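How to Run Trails in the Dark

Filed under: Training, Long stuff

Sooner or later you will sign up for a race that starts before dawn, or finishes after dusk, or (if you have been talked into it by a friend, as I was) does both with a whole night in the middle. The race website will say "headlamp mandatory" and leave it there. I read that line, bought a headlamp, put it in a drawer, and took it out again at the start line of the Arnach, where I learned that I had been wearing it upside down in my kitchen.

What follows is what I do now. It assumes you can already run on trails in daylight and have a few weeks before you need to do it without the sun.

What you need

A headlamp you can operate with gloves on. Brightness numbers on the box are measured in conditions of great optimism, so borrow one and try it outside before you buy. For smooth paths you need less light than you think. For rocks and roots you need more, and you need it wider.

A second light. Mine is small, cheap and ugly and lives in the front pocket of my vest. It only has to get me down off a hill at a walk.

Spare battery, charged. Label it, or you will end up like me with two identical batteries and a theory about which is full.

A cap or thin headband under the strap. The strap seems fine for an hour. By the third hour it has become your whole personality.

A layer more than you would bring for the same temperature in the afternoon.

Something reflective if any part of your route touches a road, even the short bit between the gate and the parking lot. Especially that bit.

Step 1. Pick a route you find boring

Your first night run should be on a trail you could draw from memory. You want to know every gate and puddle, because in the dark you are going to lose most of the usual information anyway: the shape of the hill, the line of trees, how far it is to the top. I used the Enari loop, which I had run so often that I was sick of the sight of it. At night this was no longer a problem.

Keep it short. 30 minutes is plenty. You will be tired afterward in an odd way, as if you had been reading small print on a bus.

Step 2. Start at dusk, with the light off

Go out while you can still see and let the dark arrive while you are moving. Leave the lamp off for as long as you comfortably can. Your eyes adjust slowly, and they do a much better job than most of us give them credit for on pale gravel or an open field. When you find yourself guessing where your feet are going, switch the lamp on at its lowest setting and leave it there for a while.

People tend to go straight to full power. It feels safe, and it makes everything outside the beam disappear. It also gives you about as much battery life as a phone in a snowbank. Use the low setting for climbs and easy ground, the middle one for most running, and save the top one for technical descents and for finding the trail marker you should have passed already.

Step 3. Aim the beam

Tilt the lamp so the middle of the beam lands three or four strides ahead when you are at your normal pace. Closer than that and you will be surprised by every rock. Farther and you will be admiring a tree while your toes find the root.

If everything looks flat, the light is the reason. A lamp on your forehead shines from almost the same place you are looking from, so bumps don't throw shadows you can see, and a six-inch step looks like a stain. There are two fixes. You can wear the lamp at your waist (special belts exist, and a bit of fiddling gets an ordinary one to sit there), or you can carry the second light in your hand, held low. I do the second one on bad descents. It looks like I have lost an earring.

Fog is its own chapter. A head-height beam in fog lights up the fog. Take the lamp off, hold it at your hip, turn it down, and walk until you can see again.

Step 4. Shorten your stride

Take smaller steps than usual and lift your feet a little more than seems dignified. You will be slower. Everyone is slower. On rough ground I plan on losing 2 minutes a mile, and I plan on being annoyed about it, and that way both things arrive on schedule.

Do not look at your watch while moving. The screen lights up, your eyes react, and for a few strides you are running on faith. Stop if you want a number. Better still, go by effort and let the pace be somebody else's concern.

Step 5. Eat on a timer

At night your stomach believes it is off duty. Mine doesn't ask for anything and then files a complaint all at once. Set an alarm on your watch that vibrates, and eat a little each time it goes off whether you feel like it or not. Practice this in training, at the actual hours you will be racing, with the actual food. A peanut butter sandwich at noon and the same sandwich at 3 in the morning are two different foods.

Put things where you can find them by touch. Left pocket food, right pocket gloves, front pocket spare light, in that order forever. Do not rearrange your vest in the week before a race in a fit of organization.

Step 6. Learn to deal with company

When you turn to talk to another runner, you will shine your lamp directly into their face. You will apologize and then do it again. The habit to build is to look at the ground between you, or to tip the lamp down with a finger before turning your head. Shinji Nishimura ran most of a night race beside me and we had a long and quite personal conversation entirely addressed to our own shoes.

If you are coming up behind someone, say something early. A cheerful hello from some distance is fine. Heavy breathing from close by is less fine.

Following another person's light is restful and also risky. They may be lost. At the Arnach, I followed a confident green glow stick down a farm track with several others behind me, all of us trusting the one in front, until we met a closed gate and a very small dog with strong views. Check the markers yourself, and if you haven't seen one in longer than feels normal, go back to the last one you're sure about.

Step 7. Know about the eyes

You will see eyes. They shine back at you in pairs from the side of the trail, and the height of them off the ground tells you a certain amount. Sheep are the worst, since they come in bulk and don't blink. Talk out loud as you go past. It warns the animals, and it is surprisingly steadying to hear yourself say "good evening" to a field.

If you live where the large kind of wildlife lives, get local advice before you go out, from someone who knows the area better than a blog does. 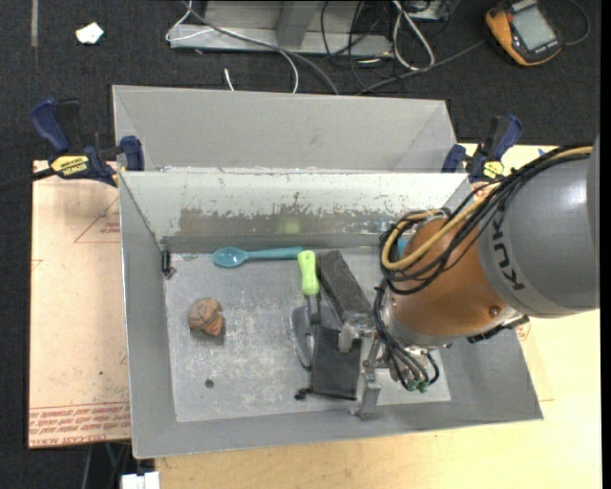 Irja Väisänen

Step 8. Do one properly late one

Once you have a few dusk runs behind you, do one that starts when you would usually be going to bed. I put mine three weeks before the race, so there's time to recover and time to buy whatever you discover you're missing. Work a normal day, have dinner, drive to the trail at an hour when sensible people are brushing their teeth, and go for two or three hours.

This is practice for being tired more than for the dark itself. You will probably hit a stretch where you decide the whole project was a mistake. Notice what time it is. Mine comes a little after 1 a.m. and lasts until I eat something. Knowing that hasn't made it pleasant, but I have stopped making big decisions during it.

Take someone along if you can. If you can't, leave the route and your expected finish time with a person who will really notice if you don't text, and then text. Kumiko Kuroda once drove out to look for me because I had gone straight from the car to the shower. I am still hearing about it.

Sleep in the next morning if your life allows it. Be careful with the drive home, too. If you're nodding, park and nap first.

Step 9. Swap batteries before you need to

Practice the change with your eyes shut, sitting on the sofa. Then do it standing up, with gloves on, and then outside in the cold. Cold eats battery life, and a lamp that lasted all night in September may not manage December. Keep the spare in an inside pocket against your body.

During a race, change it somewhere lit and flat, such as an aid station, even if there is some charge left. The alternative is doing it on a hillside with the tiny cover held in your teeth. Turn the second light on before you open the first one. I had been running for years before this occurred to me.

A few questions I get asked

Do I need to do all my training at night?
No. One night run a week for a month or so is enough for most people. The rest of your miles can happen in daylight.

What about contact lenses?
They get dry, mine especially around hour four. Carry drops, and pack glasses in your drop bag if the race has one.

Can I listen to music?
One ear, low, on a route you know. I prefer to hear what's behind me, and then I prefer that I hadn't.

My lamp bounces.
Tighten the strap until it stops, then loosen it a hair. If it still bounces, the battery is probably too heavy for the front, and a model with the pack at the back of the head will sit better. Ponytail people should try this in the store.

Is it worth it?
There's a stretch near the top of the Enari loop where you come out of the trees and can switch the light off altogether. I stand there for a minute most times. Then I get cold and go down, slowly, holding the little lamp by my knee.

Next month: blisters, with fewer photographs than last time, by request.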